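Sorting Out the Desk
Software at Troncoso learns when to close its fingers

The code that decides when a gripper should close used to be a page of rules at Troncoso. If the object was this wide, close this far. The rules worked on boxes and failed on most of what people keep at home.

In March the company's planning team threw out the page and started again with recordings. The new package, called Cesell, takes in wrist camera video and puts out a short run of moves: where the fingers go next, how they turn, how far apart they stay. It was trained on 1754 recordings made by hand in apartments in Wiltemdale. Another 200 were held back for testing.

Desks gave it the most trouble. A flat mat near the front edge hardly rises above the wood, and behind it there may be a mug, a stack of books and a vase of flowers, all of which the planner has to leave alone.

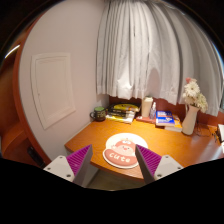 Depth is the wrong place to look for a fix, according to one engineer at Brondus, which sells a rival planner. Thin things vanish in a depth map, the engineer argues, and a team would do better to find the outline in color and let the fingers feel for the surface.

Cesell now does part of that. It picks out the edge in the color image, lowers the fingers slowly and stops when the motor current climbs. The check runs every 13 milliseconds. An earlier version ran it less often and pushed too hard on the tabletop.

Bad recordings were the other problem. A script goes through each one and drops any in which the position tracking jumps. After the last pass 967 of the training recordings were left, and the team retrained on those alone. Curtains and bare walls give the tracker little to hold on to, so people recording are now asked to start with a slow sweep over the busiest part of the room.

The next release is planned for December and will add drawers.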